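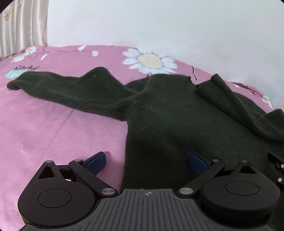 Wool socks felting in the wash – can I save the rest?

Asked in Laundry and Mending, Stellby Community Help

Hi all! I've just got into wool socks in a big way (my toes are thrilled) and bought a stack of them at the Flillham winter market in June. Two pairs have already gone thick and stubby after one go in the machine. I used the normal warm cycle with ordinary powder, then hung them over the heater.

Is there any way to stretch them back? And what should I be doing with the ones I haven't washed yet? Our water here is pretty hard, if that matters. I'd love to wear them right through till spring!

2 answers marked helpful

Answer 1

Oh, welcome to wool socks, you'll never go back! Sorry about the casualties though.

Properly felted wool won't come all the way back, but you can often get a bit of length out of it. Fill a basin with lukewarm water, add a good squirt of cheap hair conditioner, and leave the socks in for half an hour. Squeeze them out (no wringing), roll them in a towel, then pull gently from heel to toe and lay them flat on an old sheet. Go back and give them another tug every so often while they dry. I got a favourite pair from "fits a toddler" to "fits me if I'm determined", and I was stoked with that.
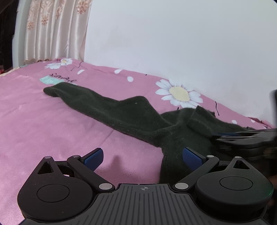

Green knitted sock on a pink sheet, a bit of pilling and lint still to pick off.

For the unwashed ones: cold water, wool wash, the gentlest cycle you've got, inside out. My old Catacutan front loader has a hand wash setting that spins at 940 and that's still too rough for my liking, so I turn the spin right down. And keep them off the heater!

Answer 2

just handwash them. takes five minutes

Answer 3

Agree with most of Answer 1, but check the label before you do anything. Some sock wool is treated so it won't felt, and those go through my machine every week with the jeans. I've got a Plarnamden pair that's 83 per cent wool with nylon in it and they've been brilliant, three winters and no holes.

Hard water makes wool feel scratchy more than it shrinks it. A splash of white vinegar in the rinse helps mine. For pilling, a fabric comb is gentler than the battery shavers, and go slowly near the heel where it's thin.

If the shrunken ones won't budge, cut the feet off and you've got wrist warmers – felted wool doesn't fray, so there's no hemming to do. I've made heaps!

Comment from the asker: Conditioner soak is on right now. Will try the vinegar too, thanks heaps!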